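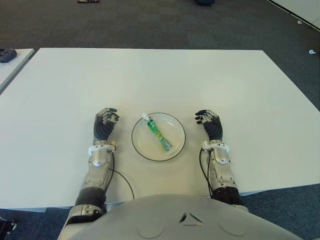
22 July 2022

What a lovely lot of nothing-much I got done today! Woke early, ate toast standing up, and then gave the whole afternoon to plates, because Tatiana is coming in August with the family and I want the table right for once.

The glass ones with the thin dark rim have won. I've had the set from Norkel for ages and kept it at the back of the cupboard under the heavy blue stoneware, which was daft of me. A clear plate on a white table hardly seems to be there at all, only that neat black line going round, and then whatever you put on it gets all the attention. A bright green squeeze pouch with a little white screw cap looked quite grand on one! I could have served it at a wedding.

Rang Yara to tell her and she laughed for a good minute, then asked if I had enough for everybody. I have 6. We shall be 10. So four people get the stoneware, or I go over to Drastville and see whether the shop still has any.

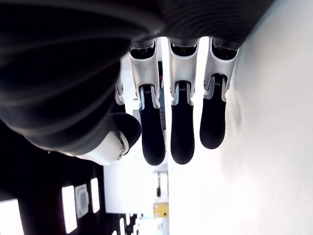
Later, after supper

Eduard came by with plums (still a bit hard, they're on the windowsill) and we talked plates all over again, poor man. He thinks a cloth would be warmer. I say no cloth. I love that big plain white top, it's so easy to wipe and there's room for elbows, and a cloth would hide it.

One thing I noticed and liked very much: an empty plate isn't really colourless.
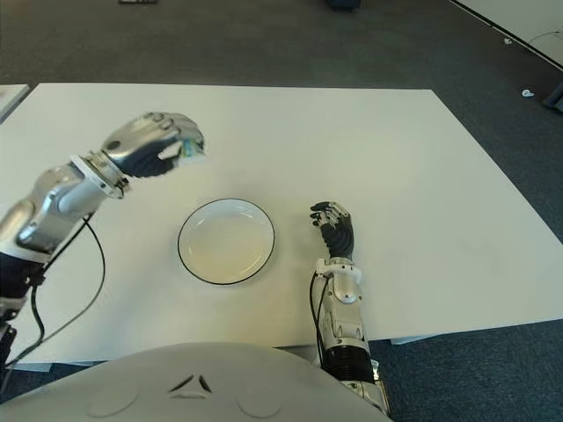

It goes cool and white on one side and nearly cream on the other, with small bright glints along the curve, and I could look at that for ages. Eduard said he could see it too, though he was mostly eating my shortbread by then.

Must write to Obsa about chairs. Must buy washing-up liquid. Plums again tomorrow, if they've softened.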